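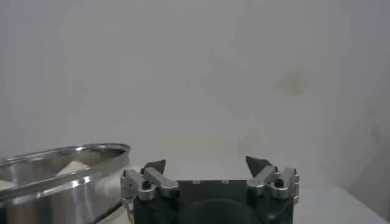
Part 3: Setting up your mixing corner

I've written this bit of the Skisar bread guide the way I do it at home, so swap things about if your kitchen is a funny shape. You'll want your biggest bowl for this one. Mine is stainless steel and I wouldn't go back to pottery (my shoulders thank me every time I lift it down!).

1. Wipe the worktop, dry it properly and lay a damp tea towel flat where you mean to work.

2. Stand the bowl on the towel and give it a good shove. If it slides, fold the towel over and try again.

3. Put your scales beside the bowl, switch them on and set them to grams. Weigh out 1,000 g of strong white flour and tip it in.

4. Add 10 g of fine salt down one side and the yeast down the other, then stir the lot with a dry hand.

5. Pour in the water in 3 goes, mixing between each – Lorna Fajardo taught me that and my dough has been far less lumpy ever since.

Note: a rounded rim is easier to grip with floury fingers, but run a thumb round a new bowl before you use it, just in case there's a rough spot.

Caution: don't use a metal bowl in the microwave to warm the dough. A sunny windowsill is fine, even in November.

Leave the dough covered for more than 3 hours if your kitchen's chilly, then go on to Part 4 for shaping.

Print this page | E-mail to a friend
14 shares | 6 comments
© Clelley Kitchen Guides | Contact us | Back to top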